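The Table After the Guests

When I was new in this country, I was invited to a children's party in Kirnby. It was a very nice party. At the end of it, the mother of the birthday child took the four corners of the tablecloth, lifted it with everything inside, and carried it out to the trash like a sack. Plates, cups, half a cake, the cloth itself. The table was clean in perhaps 16 seconds. The other parents laughed and one of them clapped. I stood there with my plate in my hand and did not know where to put it.

I have thought about this many times since then. I do not want to say that she did something terrible. She was tired, she had fed a lot of children, and the cloth was made for throwing away. But I went home with a small sadness, and this essay is my attempt to say where it came from.

In my family we cleared a table by hand, one thing and then another thing. My grandmother had an order for it, and I still follow it without thinking. First the paper, the wrappers and napkins, because it is light and it blows to the floor when somebody opens a door. Then what stands or rolls: bottles, cups, cans. After that the lids, which must find their boxes again. Last comes the cloth. She shook it from the balcony for the birds and folded it in 6 while it was still a little warm from the lamp.

People tell me that this is slow. It is slow. I have done it after dinners for two and after a wedding lunch at the Akton hall with 200 guests, and at the wedding I was still picking up wrappers when the musicians had gone home. But I think the slowness has a use, and I will try to explain it.

A table after guests is a kind of letter. You learn who did not finish the juice. You learn that the children ate all the chips and did not touch the carrots, so next time you buy fewer carrots, or you cut them in another way. If you lift everything at once in a bag, you do not read this letter. 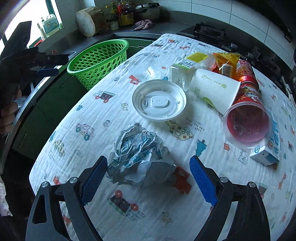 Wrapper first, then the cups and the bottle. The cloth with the little cars stays for another day.

I am fond of these cloths for children, and I know that people with good taste are not. Mine came from the Pongsiri market, from a seller who had cloths with fruit, cloths with roses, and cloths with small vehicles and ducks. The print is too busy. The English on such cloths is often strange, and because I learned English late, I have sympathy for it. One of them says "look for this one more," and I have spent more time with this sentence than with some novels. Look for what? Once more, or for one more? I have decided that it is good advice for clearing a table. You think that you are finished, and there is one more cap behind the bread.

There is also the question of what is trash. When everything goes in one bag, the question is never asked. When you take things by hand, each one asks it. A foil wrapper is finished, I cannot do anything for it. A plastic lid is a different matter. At home we have a drawer for lids, and my children make jokes about this drawer, but in February, when I make soup for the freezer, they come and ask me where is the round one.

I must be fair to the other side. A friend from Prustilden who works nights told me that my opinion is an opinion of a person with time. She has three children and she uses the bag, and she said that if I want to read letters from the table I am welcome to come and read hers. I went, in fact, and cleared it, and she slept on the sofa. I do not think I changed her mind, and she has changed mine a little. There are evenings for the bag.

But I would ask that it is not every evening, and that the children see it done the other way sometimes. Give a small child the wrappers, they are easy and do not break. Give the older one the bottle and the cups. It takes longer with their help, and there will be a discussion about whose cup it is. My younger one now begins with the paper before I say anything, and then she goes around the table one more time, looking under the edges of the plates.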